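**Student project report – Household Textiles and Laundering Practice**
Prepared by Gülizar Çetinkaya
Submitted 27 Oct 2022

## 1. Background

This report sets out the results of a one-semester project on how people living in shared student housing sort, wash and store their clothes. The study site was Kozan House, a residence of self-contained flats with one laundry room on the ground floor. The laundry room is run under contract by Tiltora, which supplies the machines and sets the price of each cycle.

The project grew out of a complaint raised at a residents' meeting in May. Several residents had found that dark garments were coming out of the wash with grey streaks, and that light garments were losing their colour sooner than expected. The residence office took the view that the machines were in good order. The residents took the view that they were not. Neither side had any records to point to, and the supervisor of this unit suggested that the matter would make a suitable topic.

## 2. Aims

The project had two aims. The first was to record what residents do with their clothing before it reaches the machine, including how it is sorted and how long it waits. The second was to test whether the streaking could be traced to the machines, to the detergent, or to the way loads were made up.

Dry-cleaning, ironing and the care of footwear were left out of the study. Bed linen was included only where it had been washed in the same load as clothing.

## 3. Method

A written diary was given to 37 residents, of whom 36 returned it in a usable state. The remaining diary had been left in a coat pocket and washed. Each resident was asked to write down every load for four weeks, noting the type of garment, the main colour, the programme chosen, the detergent used and the place where the clothes were dried.

Short interviews were then held with 13 of the residents. These took place in their own flats, at a time of their choosing, and covered sorting habits in more detail. Interviews followed a fixed list of topics, but residents were free to add anything they thought useful. Notes were typed up on the same evening and returned to the resident for checking.

A small washing trial was also carried out. Squares of undyed cotton were washed with a black cotton tea towel in each of the machines, first with a powder detergent sold as Govura and then with a liquid sold as Zotitz. The squares were dried flat indoors and compared by eye against an unwashed square. A colour meter would have given a firmer result, but the one held by the department was away for repair.

## 4. Results

### 4.1 Sorting

Most residents described themselves as people who sort by colour. The diaries tell a more mixed story. Loads made up entirely of dark or entirely of light garments were common in the first week and became less so as the month went on. In the interviews, residents put this down to cost. A full machine costs the same as a half-empty one, and a person living alone may not own enough light clothing to fill a drum.

Garments of more than one colour caused the most doubt. Stripes, checks and speckled knits were placed with the darks by some residents and with the lights by others, and a few residents moved the same item from one group to the other between washes. One resident kept a separate bag for such items and washed them by hand at the end of the month. 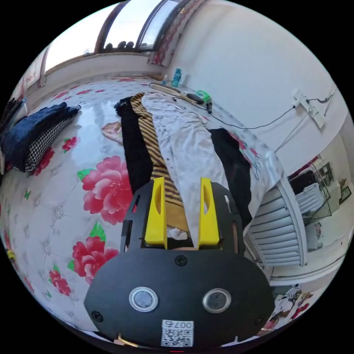 The place used for sorting also varied. Few of the flats have a table large enough for the purpose, and the floor was considered unsuitable by nearly everyone interviewed. Residents with a desk in the bedroom tended to sort in the laundry room itself, on top of whichever machine was free. This led to some friction at busy times, and two residents reported that garments had gone missing in the process.

Denim was treated differently from other clothing. It was washed less often, usually inside out, and several residents said they would not put it in with anything they valued. Only one resident had been taught to do this at home. The others had learned it from garment labels or after an accident with dye.

### 4.2 Detergent

Powder was the more popular choice because it was cheaper and could be bought in large boxes and shared within a flat. Liquid users mentioned convenience and smell. Measuring was uneven in both groups. The dosing cup supplied with the liquid is marked in three levels, but the markings are moulded in the same colour as the cup and are hard to read in the light of the laundry room. Powder users mostly poured straight from the box.

### 4.3 Washing trial

The cotton squares washed with liquid showed a slight and even greying. Those washed with powder at the short cold programme showed grey streaks of the kind described by residents, together with small grains of powder caught in the weave. When the same powder was used on the standard warm programme, the streaks were much fainter. No clear difference was found between one machine and another.

## 5. Discussion

The results point to undissolved powder as the likely source of the streaking. The short cold programme is the cheapest on offer and was by far the most common choice in the diaries. Paired with a generous amount of powder and a tightly packed drum, it leaves little chance for the detergent to dissolve or rinse away.

The greying of light garments is harder to explain. Mixed loads probably play a part, but so may the age of the garments, which was not recorded. A future diary should include it.

There are limits to what can be claimed. The residents knew that their habits were being studied, and the drift in sorting after the first week suggests that this had some effect. The trial was small, and comparison by eye depends on the observer.

## 6. Recommendations

1. A notice on the dosing of powder should be placed beside each machine, with a clearly marked scoop.
2. Tiltora should be asked to offer the standard warm programme at the same price as the short cold one for a trial period.
3. A folding table should be fitted along the rear wall of the laundry room – the space is at present taken up by a broken drying rack.
4. Residents should be encouraged to share loads of light garments within a flat.

## 7. Acknowledgements

Thanks are due to the residents of Kozan House for their patience with the diaries, and to the residence office for allowing use of the machines outside normal hours. The diaries will be kept by the department until the unit marks have been confirmed, after which they will be returned to those residents who asked for them.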